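Uvside Library to open until 8pm as Siregar Trust funds longer hours

Uvside, February

Uvside Library will stay open until 8pm on Thursdays from next month, under a funding agreement between the town council and the Siregar Trust.

The library currently closes at 5pm on every weekday. The later closing will run for an initial period of 46 weeks, after which the council will decide whether to make it permanent.

The decision follows a survey of library members carried out last autumn. Evening opening was the most common request, ahead of more parking and a wider choice of large-print books. Many of those who replied said they worked in Plondamance and could not get back to Uvside before the doors closed.

Delphine Sorensen, head of library services, said: "We have known for a while that the hours did not suit people with daytime jobs. The money from the trust covers staff wages and heating for the extra time, so nothing else in the library budget has to be cut to pay for it."

All of the usual services will be available during the evening session, including loans, returns, printing and the public computers. The local history room will open by appointment. Members who want to use it should book at least 2 days ahead at the front desk or by phone.

The children's library will close at 6 on Thursdays, as it does not have its own staffed desk. Children may still use the main floor after that time if they are with an adult.
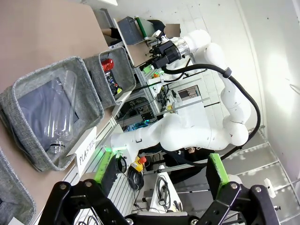

Dima Chamoun wrote to the council during the survey to say that one late evening was welcome but that a Saturday afternoon would help more families, and asked for the question to be looked at again before the trial ends. The council has agreed to include Saturday hours in its review.

A reading group will meet in the upstairs room on the first Thursday evening of each month. Places are free and new members do not need to have read the first book before coming along. A talk on the history of the Trireck canal is planned for the spring, with seats for around 100 people. Tickets will be free but must be reserved.

The number 6 bus stops outside the library and runs until 9.15pm. The car park behind the building will stay open until 8.30pm on Thursdays, and the side gate on Mill Lane will be unlocked for the same hours. The step-free entrance remains at the front of the building.

Yaw Gbeho, chair of the Siregar Trust, said: "The trust was set up to support reading and learning in the area. Keeping the building open for longer is a simple way to do that, and we look forward to seeing how many people make use of it."

Fines and loan periods are not changing. Books due back on a Thursday can be returned at the desk until closing time or put through the returns slot overnight.

Residents can join the library free of charge by bringing proof of address to the front desk.

Ends

Notes to editors

Press enquiries should be sent to Jalen Blackwood at the Uvside Town Council press office. Interviews with library staff can be arranged on request.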